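Edem Atinga
26 September 2020

Some people asked me what is happening with the plots behind the Feken road, so I write it in a few short posts. I am not a lawyer, I only own one plot there and I read the papers slowly.

1/ The town wants to widen the road on the Mirier side. For this it needs a strip from 41 plots. It is a strip only, no whole plot is taken. Many neighbours heard otherwise.

2/ If your plot touches the road, you should have received a letter with your plot number and the area in square metres. Mine says 473. My own deed says 718 for the whole plot, so more than half would go. I have asked them to measure again.

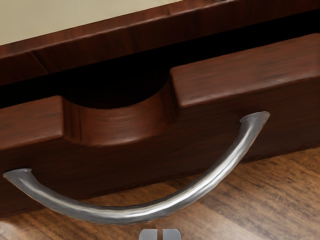 3/ Please compare the letter with your deed before you sign anything. In our street there were 2 letters with the wrong plot number. The office corrected them in one visit, but you have to go there yourself with the original deed.

4/ The price. The town offers the farmland rate, also for plots which were already changed to building land. If you have the permission for building, bring a copy and ask for the other rate in writing. By telephone they promise nothing.

5/ Objections are open until January. The form is at the land office in Stoltisa, ground floor, second window. It costs nothing.

6/ My neighbour Arthur asks if we can still build a fence this autumn. I put the same question to the office and they told me to wait for the new line. I will post the written reply when I have it.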